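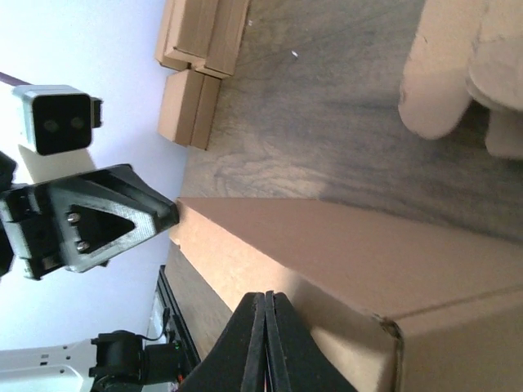

Page 3 of 49

Thread: shipping old books without wrecking them

plelden_pete
Posted 31/08/2018
ok so I sold the Hamel set, all 20 volumes, the 1904 printing, green cloth. Buyer is two states over. Never shipped anything this heavy. One big box or a bunch of small ones?? Post office lady said one box is cheaper but she also said "books are fine, they don't break" so I don't trust her much

tazi_reader
small ones. always small ones. Heavy box gets dropped, corners get bumped, and 1904 cloth is soft at the corners to begin with. Four boxes, five books each, done

inkandglue
Disagree. One box, packed TIGHT. Split a set and sooner or later one parcel goes missing and then the buyer has 15 volumes and you have a refund. Happened to me in February, never got the other box back. A broken set is worth nothing

tazi_reader
one lost parcel in how many years though

inkandglue
one was plenty

plelden_pete
great so that's one vote each lol. What about a double box? Like a box inside a box

marginalia_mo
Double box yes. Inner box snug, two inches of crumpled paper on every side of it, outer box new. Not the one your blender came in. Used boxes go soft along the folds and you can't always tell by looking.

Wrap each volume first. Plain white paper, then bubble wrap with the bubbles facing OUT. If the bubbles face the cloth they can leave little rings, I have a nice atlas with rings on it forever

Spines – lay them flat, alternating, spine left then spine right. Otherwise the stack leans

oldstacks
Never flat with a big set! Bottom ones carry the whole weight. Stand them up like on a shelf, spines against the box wall with card between

marginalia_mo
standing up is fine on a shelf becuase the shelf doesn't get turned over. A box does. Ends up upside down in a truck and the pages pull away from the binding. Flat.

oldstacks
I've shipped standing for years, zero complaints

inkandglue
flat. sorry stacks

plelden_pete
ok flat. What does everybody use for the outer box? Ollance has a heavy one on sale but the reviews are all over the place

tazi_reader
Ollance are ok for paperbacks. For a 20 vol set I would want double wall. Look at the cut edge, if you see two wavy layers it's double. One wavy layer, put it back

hamelhunter
just catching up – wait you SOLD the green cloth Hamel?? I've been looking for one with the maps still in. Are the maps in? What did you get for it, if you don't mind

plelden_pete
maps are in except vol 7, somebody cut that one out long ago. And rather not say the price till it arrives safe, don't want to jinx it

hamelhunter
fair. vol 7 is the one everyone cuts, it has the river foldout. Mine's missing too. If the buyer backs out message me first pls

rubberstamp
Insurance!! Nobody has mentioned insurance. Take photos of every volume before you wrap. Front, spine, title page. Then the packed box open, then closed. I had a claim turned down once for having no pictures of the inside

Also read the small print on what they'll pay out. Some places stop at a number way under what a set goes for and you have to ask for the extra coverage at the counter

inkandglue
^ this. And write the volume count on the invoice

plelden_pete
good point, will do photos tonite. Does tape matter

marginalia_mo
Yes. Wide, the brown or clear plastic kind. H shape top and bottom, so down the middle seam and across both ends. No string, string catches on belts. No duct tape, it peels when it gets cold

oldstacks
water filled paper tape is better than plastic

rubberstamp
water what

oldstacks
water ACTIVATED. typing on my phone

tazi_reader
it is better but then he has to buy a whole roll for one parcel. Plastic is fine, go around twice

Still say four boxes btw

plelden_pete
ok where I'm at: two double boxes, ten volumes each, flat, white paper then bubble out, plastic tape, insured, photos. Meets you all halfway I guess

inkandglue
half a set missing is still a set missing

tazi_reader
lol let him live. That's a decent plan pete. Ask for signature on delivery on both and send them the same day

marginalia_mo
And a plastic bag around each inner bundle, loosely taped. Rain on a porch ruins more books than any truck. Put the address on a slip inside too in case the label comes off

hamelhunter
this thread had 3000 views last I looked and still no one agrees on boxes

oldstacks
standing up works fine

plelden_pete
going to go get boxes before they close, will post when they land. Anybody know if Ollance does the double wall in a flat wide size? The volumes are taller than I thought, the medium one won't shut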